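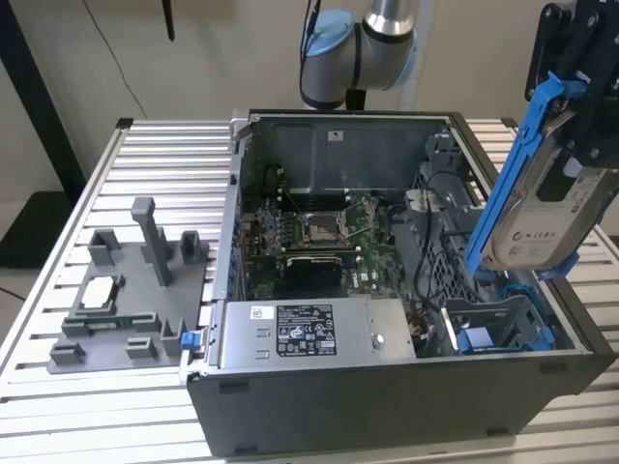

4.2 Teaching the drive insertion

Lay the tower on its side, side panel off, drive cage to the right.

1. Set arm speed to 10 percent.
2. Close the gripper on the drive carrier and jog to a point above the cage.
3. Save this point as CAGE_HIGH.
4. Lower in 2 mm steps until the carrier rails meet the bay. Save as CAGE_IN.
5. Open the gripper, wait 500 ms, retract.

Note: Reteach both points if the case is moved — even slightly.

CAUTION: Unplug the tower first. Keep hands out of the case while the arm is enabled.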